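Plendholm Makers Board > Robots & Automation > Can a machine do the sweeping yet?

gritbin_406
Posted 23 December 2022

OK so the question at our shop (we pour and fix precast at Bravthorpe) is whether a machine can take over the cleanup chores yet. I don't mean vacuuming a living room, I mean the boring stuff people get sent out with a broom for. My boss saw a demo of the Prindo yard unit in June and has been bugging me about it ever since. The job I'd give it first is one big paved plaza with broken concrete lying on it. Big slabs, long joints, a low curb along a strip of grass, and one corner where the pavement has crumbled into chips and grit.

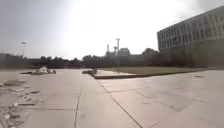

Can any robot you can buy today tell trash from something it should leave alone?

Only within limits: they sort well when you've shown them plenty of examples of both, and they guess badly on anything new. That's what the Prindo rep told me anyway, and I kind of liked him for saying it. I still want to hear from people who have run one for more than a demo!

mopbucket_lou
Reply

I have! Sort of. We had a Mangundap sweeper in the fab shop for 171 days and I'd say it did the easy half of the job. Metal chips on a flat floor, great, loved it. Anything bigger than my thumb it either shoved along the wall or parked in front of and beeped. My husband asked if it could come home and do the kitchen, and I told him the dog is better at it.

Žydrūnas Žukauskas
Reply

I disagree with Lou a little bit. The sweeper is the wrong machine for chunks, so of course it did badly. You want two passes, one thing that grabs and one thing that sweeps. I've been messing with a grabber on a tracked base for 6 years now (hobby, my wife calls it my other garden) and it can pick up to 305 pieces on one charge if they're brick size and not wedged together. Laundry it cannot do, I tried, it ate a sock. But lumps on pavement are way easier than socks.

gritbin_406
Reply

Žydrūnas, that's the first number anybody has given me, thank you. What happens with a pile though? Single pieces I can believe.

Žydrūnas Žukauskas
Reply

Piles are where it gets slow.
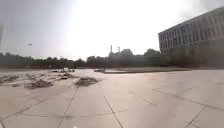 My grabber works from the outside of a heap inward, and it needs room to turn between one heap and the next or it just sits there replanning. With two heaps like the reddish-brown one and the grayer one, I'd start it in the clear strip of paving between them and let it nibble at both. The flatter stuff spread out at the far left I would leave for the sweeper. What I can't promise is that it would know rubble from old dead plants. At that distance I can't tell you myself what the reddish heap is, and I have better eyes than the robot does.

mopbucket_lou
Reply

See, that's my whole point. By the time you've picked the starting spot and brought in the second machine, a kid with a shovel and a wheelbarrow is at lunch.

Žydrūnas Žukauskas
Reply

Sure, on day one. The kid doesn't want to do it again the next week, and mine will.

pallet_jackie
Reply

Who is walking behind it when it gets stuck? At our place that was me, and I was also supposed to be running the saw. Ask the rep how many times per shift somebody has to go rescue it, and get it in writing.

gritbin_406
Reply

Good one, adding that to my list. I'm leaning toward renting the grabber type for a month and keeping the brooms. Lou, do you still have the manual for that Mangundap? I want to see what it says about curbs.

mopbucket_lou
Reply

It's in a drawer somewhere, I'll scan the curb page for you tonight.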